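Intro to Everyday Statistics
Handout 6: Sorting, Grouping, and the Trouble with Averages

Read this before the problem session. Bring a pencil. Calculators are fine, phones are fine, and staring at the ceiling is fine in small amounts.

1. Where we left off

Last time we collected numbers. Collecting numbers is the easy part, and people often stop there, put the pile in a spreadsheet, and call it research. This week we try to say something about the pile.

Our running case is the Lambrechts bakery data. Lambrechts wrote down every sale on one Saturday in April, 126 sales in all, with the time, the item, and the price. The handwriting has been cleaned up for you. One entry still reads "bun??" and we are keeping it, as you will meet worse.

2. The mean

Add everything up and divide by how many things you added. You learned this when you were ten. What you may not have learned is how easily one rude number can push it around.

Suppose five people in a waiting room earn 20 dollars an hour each. The mean is 20. Now a surgeon walks in who earns 400 an hour. The new mean is 2,500 divided by six... except it isn't, and if you wrote that down without checking, go back. Five times 20 is 100. Add 400 and you get 500. Divide by six and you get a bit over 83 dollars. None of the six people in the room earns anything close to 83 dollars, and five of them would like to know where it went.

3. The median

Line the values up from smallest to largest and take the one in the middle. With an even number of values, take the two in the middle and split the difference. In our waiting room the median is still 20. The surgeon can earn 400 or 4,000 and the median will not so much as look up from its magazine.

Use the median for incomes, house prices, commute times, and anything else with a long tail on one side. Use the mean when the total matters. If you are buying lunch for the whole class, the caterer will not accept the median.

4. The mode

The most common value. It gets one paragraph in every textbook and it gets one here. The mode is the only one of the three that works on things that aren't numbers, such as flavors or shoe brands. At Lambrechts the mode was the plain roll. Nobody at the bakery was thrilled to hear it.

5. Grouping

A list of 126 sales is too long to look at, so we group them. The question is how. By hour? By item? By price? Each choice shows you one thing and hides two others. Group by hour and you see the morning rush but lose the rolls. Group by item and you find the rolls but can't tell when anyone bought them.

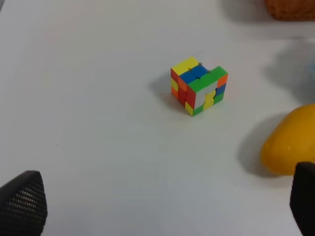
Students tend to fix one grouping until it looks tidy, then find that a second one has fallen to pieces. Decide what you want to know before you start sorting. Write it at the top of the page, in words, and look at it again when you are tired.

A few working rules:

Every value goes in exactly one group. If your groups are "0 to 5 dollars" and "5 to 10 dollars," a five-dollar cake lives in two places.

Keep the widths equal unless you have a reason, and if you have one, say what it is.

"Other" is allowed. "Other" as your biggest group is a cry for help.

6. A worked warning

A phone company called Golex sends out a survey. It gets 244 replies and reports that its customers are "very satisfied on average." Before you nod, ask: average of what? If the scale runs from one to five, half the people could have picked one and half picked five, and the mean would be a mild, sensible three. There would be 122 happy people, 122 furious ones, and a report describing a customer who does not exist.

Always draw the picture. A bar chart with five bars would have settled it.

7. For the problem session

a) Find the mean and median price for the Lambrechts sales. Which is larger, and what does that tell you about the cakes?

b) Group the sales two different ways. Write one sentence for each about what you can no longer see.

c) Make up a list of seven numbers whose mean is larger than six of them. Then try for all seven. Stop when you have convinced yourself, and write down what convinced you.

d) Decide what to do with "bun??" and defend it in two lines.

Hand in on paper, stapled. Folding the corner over is not stapling.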